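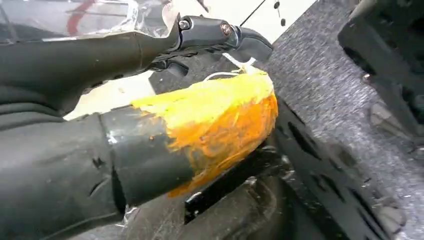
Page 25

Home | News | Packing and Stores | Back issues | Contact

Print this page | E-mail this page

Clear film and two tapes replace mixed wrapping at Hinumville

July 2023

Gremach has changed the wrapping materials used at its Hinumville packing room. Clear plastic film and two colours of tape are now the standard stock for small and medium goods, in place of the mixture of paper, bubble sheet and brown tape that had built up at the benches over several years.

The change was tested on one bench in April and extended to the rest of the room once the old stock had been used up. It covers household hardware, loose metal fittings and small assembled items. Glass, liquids and anything longer than the bench are still packed under the previous instructions.

Film is supplied in rolls 300 metres long and is cut by hand at the bench. It is used as a first layer against dust and rubbing, and packers have been asked not to treat it as cushioning. A single layer with a generous overlap is enough for most goods. The film creases easily when folded over a corner, and the new instructions accept this, provided that the surface underneath remains covered and no loose end is left long enough to catch on the carton.

Black tape holds the film in place. It is applied as one wide band around the body of the item, with the end brought over the start by at least the width of a thumb. Narrow strips laid side by side are no longer accepted, as their edges lifted during the bench test and collected dust. Where the item has a moving part, such as a hinge or a folding arm, the band is placed clear of the joint so that the part can be opened for inspection without cutting the tape.

Yellow-orange tape is kept for ends and corners. It is wound in several turns to build up a soft pad, and its colour tells the person unpacking that the covered part needs care. The instructions ask for a rounded finish with no folded tabs. Tape of this colour is not to be used for sealing cartons or labelling shelves, which had been a common use for whatever bright tape was nearest.

Mateja Nedeljković, who wrote the instructions, said the main fault under the old arrangement was inconsistency.

"Two people could wrap the same bracket and you would get two quite different parcels," she said. "One would be mostly paper and the other mostly tape. Both might arrive safely, but the second took a long time to open and often left glue on the surface."

Glue marks were the subject of a separate check. Samples of painted, bare and rubber-faced goods were taped directly, left on a shelf and then unwrapped. The painted samples were clean. Bare metal showed a faint line at the tape edge that wiped off with a dry cloth. Rubber surfaces gave the least regular result, with residue on some pieces and none on others, and the instructions now call for a layer of film beneath the tape on any rubber or soft-coated part. Existing scuffs are to be noted on the packing slip before wrapping starts – a point that had previously been left to the packer.

The April test covered 397 parcels. Average wrapping time fell slightly for hardware and did not change for assembled items. Tape use went down. Film use was higher than planned during the first part of the test, mainly through rolls being started unevenly and the torn length thrown away. A plain wooden rest has since been fixed behind each bench to keep the roll level, and waste has dropped to an amount the stores section considers normal.

Materials are supplied by Skivomden, which delivers film and tape together. The first order for the whole room was for 1000 rolls of tape, roughly two thirds of it black. Orders will be reviewed when the autumn stock count is complete.

Cristian Bedoya, who is responsible for the packing benches, said the remaining difficulty was disposal. Film with tape attached cannot go into the clean film sack, and separating the two takes longer than wrapping did in the first place. Packers have been told to cut on either side of the band, put the taped section in general waste and keep the rest.

"It leaves a small piece of film stuck under the tape each time," Bedoya said. "We can live with that. The clean sack is now clean enough to be collected."

The Sarmiento depot, which receives most of the goods packed at Hinumville, has been sent a copy of the instructions and a sample of each tape. Staff there have been asked to report any parcel in which the band has slipped or the end pad has come away. A revised sheet with wrapping notes for longer goods is in draft and will be issued to both sites when the bench trials are finished. Until then, long items should be wrapped in paper and tied as before.

Print this page | E-mail this page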